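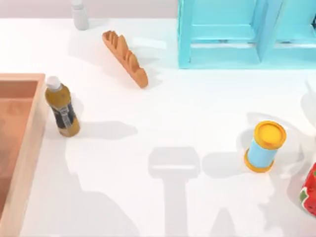
Household and grocery items on a white tabletop, with an open shelving unit at the back.

How to Carry Out a Pantry and Cupboard Review
Talletti Home Management Guides
Last revised Wednesday, July 1, 2020

Purpose of this guide

This guide sets out the procedure recommended by the Talletti Household Resource Service for reviewing the contents of a kitchen pantry, sorting what is to be kept, and recording it in a form that can be maintained with little effort. It applies to rented and owned dwellings and to shared kitchens in student residences. It does not cover freezers or the storage of medicines, which are dealt with in separate guides.

A first review of an average pantry takes one afternoon. Subsequent reviews are considerably shorter.

Before you begin

Choose a day on which no large grocery shop is planned. You will require a clear table or counter, a damp cloth, dish soap, a marker, masking tape or plain labels, and a notebook or spreadsheet. Two cartons should be set aside, one for donation and one for disposal.

Households with a pantry larger than a single cupboard should work one shelf at a time. The remaining shelves should be left as they are until the first has been completed and refilled.

Step 1. Empty the shelf

Remove every item from the shelf and place it on the table. Do not sort at this stage. Wipe the shelf with warm soapy water, paying attention to the back corners and the underside of the shelf above, and allow it to dry fully. Shelf liners that have lifted or stained should be replaced.

Check for signs of pantry moths, including webbing in flour, cereals and dried fruit. If any are found, seal the affected food in a bag, place it in the outdoor garbage bin the same day, and inspect all other dry goods before continuing.

Step 2. Check dates and condition

Read the date on each package. A best-before date concerns quality, and many dry and canned foods remain acceptable for some time after it. An expiration date should be observed strictly.

Discard any can that is bulging, leaking, heavily rusted or deeply dented along a seam. Discard oils and nuts that smell stale. Spices do not spoil in the ordinary sense, but those with little colour or aroma may be replaced.

Step 3. Sort by use

Group the remaining items according to how the household cooks. The following groups suit most kitchens:

Baking supplies
Grains, pasta and pulses
Canned and jarred goods
Oils, vinegars and sauces
Spices and seasonings
Breakfast foods
Snacks and lunch items

Cleaning products must never be stored with food and should be returned to their own cupboard, out of the reach of children.

Step 4. Return items to the shelf

Place heavy goods on the lower shelves and everyday items between waist and eye level. Put the oldest package at the front of each row. Opened dry goods should be moved to airtight containers, labelled with the contents and the date of transfer. Leave a gap of 9 centimetres above the tallest item so that containers at the back can be lifted out.

Step 5. Record the contents

Enter each item in the notebook or spreadsheet, with its quantity and date. A household of four can expect a list of nearly 200 entries after the first review. Leif Briem, who prepared the record sheet supplied with this guide, advises limiting it to four columns: item, quantity, date and shelf.

Attach a copy to the inside of the pantry door. Cross items off as they are finished and use the sheet when preparing the shopping list.

Donations

Unopened goods within their dates may be offered to a local food bank. Contact the organization beforehand, as requirements differ. Glass jars and homemade preserves are declined by some.

Frequency

A full review is recommended twice a year. Many households choose September, when school lunches resume, and again in early spring. A brief check of 40 minutes between reviews is sufficient for most kitchens.

Enquiries about this guide may be directed to Unnur Arnardóttir, Publications, or to Keegan MacDonald, Household Programs. Printed copies of the record sheet are available on request.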